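**Do, 4. Juni – Sprechnotizen, Abendvortrag »Batik für Leute, die es eigentlich besser wissen«**

*Erst anfangen, wenn hinten die Tür zu ist. Wasser steht links.*

Einstieg: Im Mai habe ich 300 Gramm Baumwollhemd in einen Eimer gesteckt und gehofft. Kurz warten. Wer jetzt lacht, hat selbst so einen Eimer.

Dann zur Farbe. Chala-Grün heißt auf der Packung »Waldruhe« und sieht im Bad nach Erbsensuppe aus. Nicht erschrecken, weiterrühren. 200 Gramm Salz auf den Eimer, steht so auch im Handzettel. Fixierer: Serine, 2 Kappen. Wer drei nimmt, darf danach die Fugen mitbewundern.

Zum Abbinden: Gummis stramm, sonst läuft alles ineinander und man nennt es hinterher »Verlauf«. Viel Weiß stehen lassen. Anfänger haben Angst vor Weiß, Fortgeschrittene vor Orange.

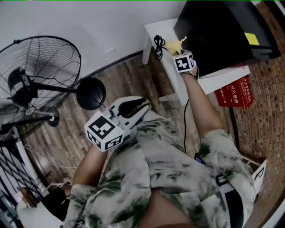

*Dunkelgrün auf Weiß, getragen, Ärmel locker gekrempelt.*

Große Flecken verzeihen mehr als Spiralen. Die Spirale will jeder, und jeder bekommt ein Spiegelei. (Pause. Das mitgebrachte Spiegelei hochhalten.)

Waschen: erst allein, kalt, bei 800 Umdrehungen. Meine Bettwäsche ist seither mintfarben, das Hotel Trundent hätte das Boutique genannt.

Falls Zeit bleibt: Frage nach Seide kommt bestimmt. Antwort: andere Farbe, anderer Abend. Restliche Handzettel liegen am Stand von Stustunow, Gummis bitte zurückgeben.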